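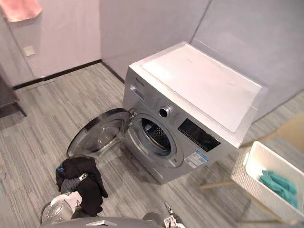
Voo 1689 da Rundus divergiu para Bresora após sobreaquecimento de bateria na cabina

2022-09-15

O voo 1689 da transportadora Rundus, com 153 passageiros a bordo, divergiu para o aeroporto de Bresora depois de a tripulação ter detetado odor a queimado e fumo ligeiro na secção posterior da cabina. A origem foi uma bateria portátil de iões de lítio, caída entre a calha do assento e o painel lateral. Não houve feridos.

Segundo a nota técnica da companhia, a aeronave seguia em cruzeiro quando um passageiro acionou a chamada de cabina. A tripulação de voo colocou as máscaras de oxigénio, declarou urgência e pediu descida imediata. A localização do dispositivo demorou quase oito minutos, período em que os ocupantes das filas mais próximas foram deslocados para a parte dianteira.

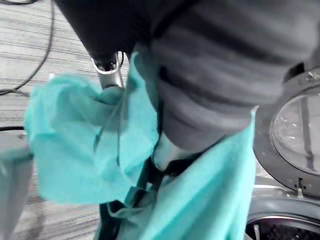 Telma Orellana

A bateria foi arrefecida com água e transferida para um saco de contenção térmica. O modelo em causa não tinha sido declarado nem transportado fora das condições previstas: a capacidade inscrita no invólucro estava dentro do limite admitido em bagagem de mão. A hipótese de trabalho é a de esmagamento parcial pelo mecanismo de reclinação, com perfuração do separador interno e início de fuga térmica numa das células.

O aparelho aterrou sem outras ocorrências e foi inspecionado na placa pela Hurnosach, que presta assistência de linha à Rundus em Bresora. O relatório de inspeção refere descoloração do painel lateral e dano superficial na cablagem do sistema de entretenimento – ambos corrigidos por substituição. A estrutura primária não foi afetada. O assento foi retirado de serviço e selado para peritagem.

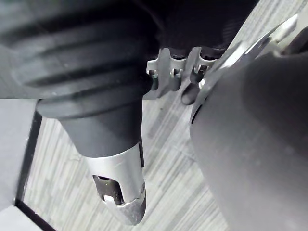
Telma Orellana

Os passageiros prosseguiram viagem num segundo avião, com um atraso de cinco horas. A companhia indica que forneceu refeições e que os pedidos de reembolso de despesas são tratados caso a caso, através do formulário habitual. A bagagem de porão chegou no mesmo voo.

Em fevereiro, a Rundus tinha revisto o procedimento para objetos perdidos junto aos assentos, passando a proibir a reclinação até o objeto ser recuperado por um tripulante. A instrução consta do vídeo de segurança, mas não do cartão colocado na bolsa do assento.

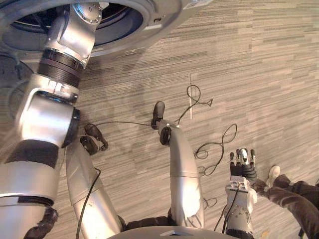

A peritagem vai abranger também as condições de busca na cabina. Com a iluminação reduzida, um objeto pequeno junto à calha é difícil de distinguir do revestimento, sobretudo quando este tem padrão: numa alcatifa com riscas em cinzento, bege e castanho-acinzentado, como a da fotografia, os contornos perdem-se com facilidade. A Rundus pondera incluir uma lanterna de maior potência no equipamento de cada posto de tripulação.

A análise das células ficou a cargo do laboratório Lloyd. A aeronave regressou à operação depois de concluídos os ensaios funcionais.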